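レビュー:双腕ロボット用シミュレーション教材「Clodine」を部活で2学期使ってみた

評価:★★★★☆

高校のロボット部で顧問をしています。実機の双腕アームはとても買えないので、シミュレーションだけで練習できるClodineを導入しました。販売はMiltdale、部員数に関係なく使える学校ライセンスです。同じような環境の学校の参考になればと思い、書いておきます。

インストールは部室のPCで40分かかりました。大半はダウンロードの待ち時間です。付属の課題集は70題あり、最初の数題は関節を1本ずつ動かすだけ。うちの部は果物をトレイに移す課題を中心に進めました。机の上のバナナ、りんご、柑橘を黒いトレイに入れる、という内容です。 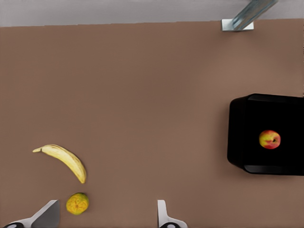

操作はゲームパッドでもPythonでもできます。1年生はパッドから入り、慣れた子からコードに移りました。パッドの割り当てを変えられるのは助かりますが、設定画面が英語のみで、しかも保存ボタンが別のタブにあります。最初の週は何度も設定をやり直しました。

良かった点は視点の切り替えです。手先に近い視点だと指と果物の位置関係はつかみやすい反面、腕全体の姿勢がわかりません。離れた視点にすると両腕の動きが見えるので、左右の腕の担当を相談するときは必ずこちらにしています。

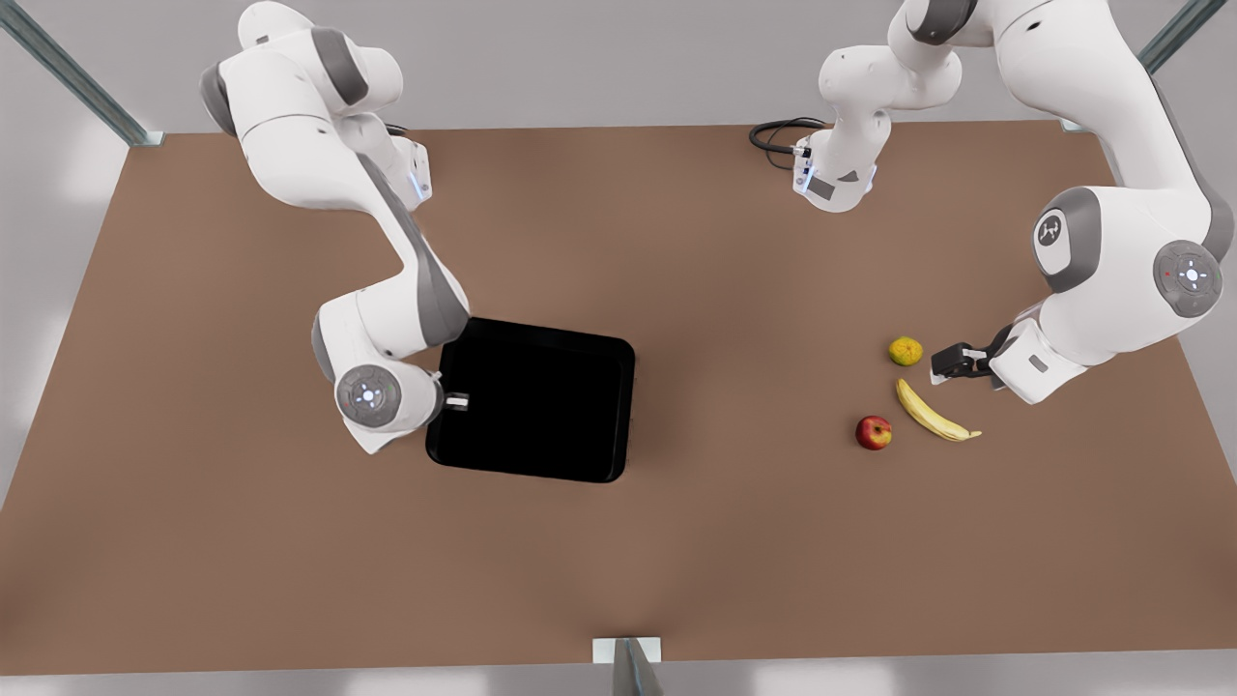 果物移動の課題、両腕が入る視点。黒いトレイは写真の左寄り、果物3つは右側のグリッパーの近く。

うちで一番手こずったのはバナナでした。曲がっているので、つかむ向きを間違えると指から逃げます。2年生が向きの計算を別の関数に分けてから、コードの見通しがだいぶ良くなりました。

不満もあります。マニュアルは348ページのPDFで、索引がありません。摩擦係数の説明を探すのに活動時間を丸々使った日がありました。また、エラーが出ると課題の途中経過が消えます。自動保存はぜひ付けてほしいです。グラフィック性能の低いPCでは、影の表示を切らないと動きが引っかかります。

サポートには2回問い合わせました。担当のCinzia Amatoさんの返信は早く、内容も具体的でした。ただし英語です。

以前使っていたSarkarと比べると、見た目と物の転がり方はClodineのほうが自然に感じます。起動の速さと日本語の資料はSarkarが上です。プログラミングがまったく初めての部ならSarkar、アームの課題をじっくりやりたい部ならClodineをすすめます。

うちは4月にライセンスを更新しました。新入部員にも同じ課題から始めてもらっています。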